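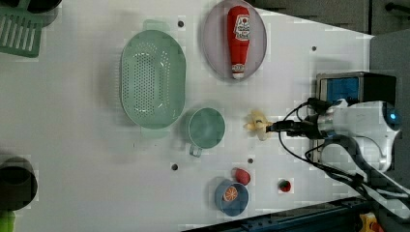 *Kitchen items on a white tabletop, with a green colander and a teal-green cup.*

## About Coltance

Coltance reviews deaths and injuries in police custody for solicitors, coroners and families. The office in Poltlow opened in October with 2 case reviewers and now has 15 staff.

We have completed 743 reviews. Each covers custody records, medical notes and transport logs, set out on a single timeline. Gaps in the record are listed separately.

We do not act for police forces. Reports are normally issued within 15 working days of receiving the full papers.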